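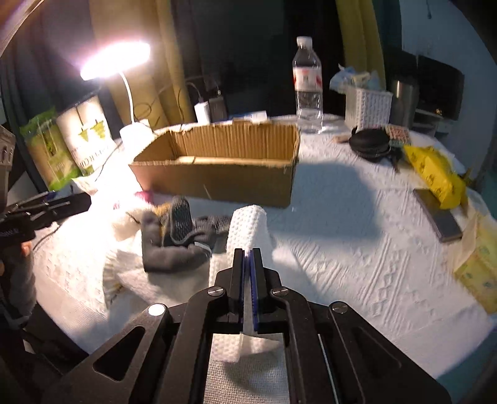 How to sort and box up winter woolens and odd socks without buying anything

Posted 19/11/2025

Every fall the same advice goes around. Roll everything into perfect little tubes, buy a set of matching dividers, put a label on each one. I tried the Pluver divider set two years ago and it lasted until June, when half the slots had popped out and the other half were holding batteries. I'm not convinced a sock needs its own room.

What does work is a table, a low cardboard box and a bit of patience.

What you need

One long, low cardboard box. A torn edge is fine. People online will tell you cardboard ruins fabric, and over many years in a damp cellar it might. In a bedroom closet I have yet to see it.
A clear table with decent light.
A bag for the things that are leaving the house.

Step 1. Tip it all out

Put the whole drawer on the table next to the box. Leave the box empty for now. If you start filling it right away you'll only move the mess from one container to another.

Step 2. Sort by thickness

Most guides say to sort by color. That looks good for a day, but dark gray and charcoal are the same thing under a closet bulb. Go by feel: thick knits in one pile, waffle and ribbed fabrics in the next, thin plain stuff last.

Step 3. Check the small pieces

Hold each one up by a corner and look for thin spots. Pull gently at the cuffs. If the ribbing stays stretched, it's going to slide down inside your boot all winter, so into the bag it goes. I don't believe in the trick of reviving cuffs with hot water. I've done it three times and got clean, baggy socks.

Step 4. Fold once

Lay pairs flat and fold them in half. Don't turn one cuff over the other into a ball, whatever your mother did. Chunky knits can be folded in thirds, with the edge tucked under.

Step 5. Fill the box

Thick things go along the back, standing up. Thin things go in front. Stop when you can still slide a hand in. The Jotetness method says a box this shape should hold 42 pairs, and I'd like to see the socks they used.

What about singles?

Keep them in one corner until the next two loads of laundry are done. After that, they're dust cloths. White waffle fabric is very good on blinds.

Are the scented cedar blocks worth it?

Pons sells a bag of them. Mine smelled nice for about a week. Washing things before you put them away did more.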